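Rorell benchtop assembly arm: eight months in our lunch kitchen 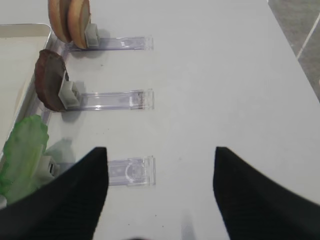 I run the prep side of Griltard, a lunch kitchen that does boxed burgers and salads for offices, and I've been meaning to write up the Rorell arm for ages because everyone in the trade asks me the same two things: is it any good, and who lost their job. I'll get to both. First, the layout, which took us longer to sort out than the arm did. Every ingredient gets its own station with a fixed spot, so the bread slices, the dark round and the lettuce each sit upright in a little grey clip on a clear plastic holder, all lined up beside the metal tray. Upright is the trick! We started with everything lying flat in tubs, the way a person likes it, and the fingers would come up with two bits of bread or none.

The hardware is the good part. It's a solid thing, it fits on a bench we already had, and the two-finger gripper comes off for cleaning without tools. Setup from the dealer (Goston, who were patient with me) took a morning. Teaching it a new position is a matter of moving the arm by hand and pressing save, and my least techy cook had it going by afternoon tea.

Lettuce is where I'd knock marks off. Bread it handles fine. A big frilly leaf is another story, and we fiddled with the grip setting right through July before I was happy leaving it alone. Goston's advice was to buy a firmer variety, which, thanks. The clear holders scratch easily too and they show every smear, so budget for spares. And the beep! There is one volume, and it's the wrong one.

Now the people bit. We do 400 boxes on a normal day and nobody was let go, but I won't pretend nothing changed. Raffaele Messina had been on the stacking line longer than I've been manager, and he was quick, properly quick, with a whole rhythm going and the radio on. These days he loads clips, watches the arm and does the sauces and the fiddly orders by hand. His wrists are better. He also told me he finds the afternoons long, and I think that's fair. Loading clips is duller than building burgers, whatever the brochure says about freeing up your team. We've since started swapping people off the arm every couple of hours and that's helped more than any setting on the machine.

The other change is the talking. A stacking line is four people shoulder to shoulder having a yarn. With the arm going it's one person at the bench and the rest across the room, and the new starters took longer to get to know anyone. I'd think about where you put it before you bolt it down. Ours is getting moved closer to the salad bench so whoever's loading can at least join in.

Cost: the service plan is 257 a month, and I paid another 2000 up front for the spare gripper and a box of clips. We looked at the Rweyemamu unit as well, which is faster, but it wanted a safety cage and we haven't got the floor.

Would I buy it again? Yes, for the bread and the wrists. I'd give it 8 out of 10 if they fix the lettuce grip and let me turn that beep down. Happy to answer questions in the comments, but I'm on prep till two most days so give me a bit.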